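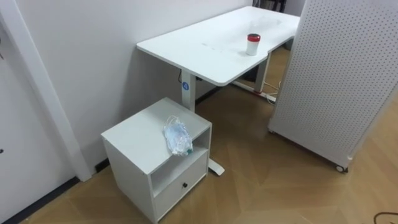
View from the head camera: white standing desk with a small red-lidded container on it, nightstand-style cabinet in front.

Laka Head Camera Kit

2 min read

The Laka is a head-mounted camera kit for mobile robots, and after 13 days of trying it against our older Stedus unit we're really happy to be adding it to the catalog!

White on white is where we like to start with any camera. A white desk against a pale wall, a white cabinet, a white pegboard panel – low contrast everywhere, and plenty of cameras lose the table edge completely. With the Laka you can still pick out the rounded corners of the desktop and even the grey scuffs on it. The clear plastic bag on the cabinet is another favorite of ours (clear plastic is miserable for most depth sensors, so we always keep some handy).

We ran it at two mounting heights and liked the higher one better. You give up a little detail on the floor but get far more of the tabletop, and planning a reach gets a lot easier.

What's in the kit
Camera module and tilt bracket
Nanimton controller board
5 m cable
100 mm riser for the higher mount

The bracket fits the standard Ertürk neck plate without drilling. Older plates need the adapter ring, sold separately. Set the tilt before you calibrate, and calibrate again if you change it – we forgot once and spent an afternoon chasing a grasp offset.

Related items
Stedus Wrist Camera
Nanimton Controller Board, spare
Ertürk Neck Plate
Adapter Ring for Older Plates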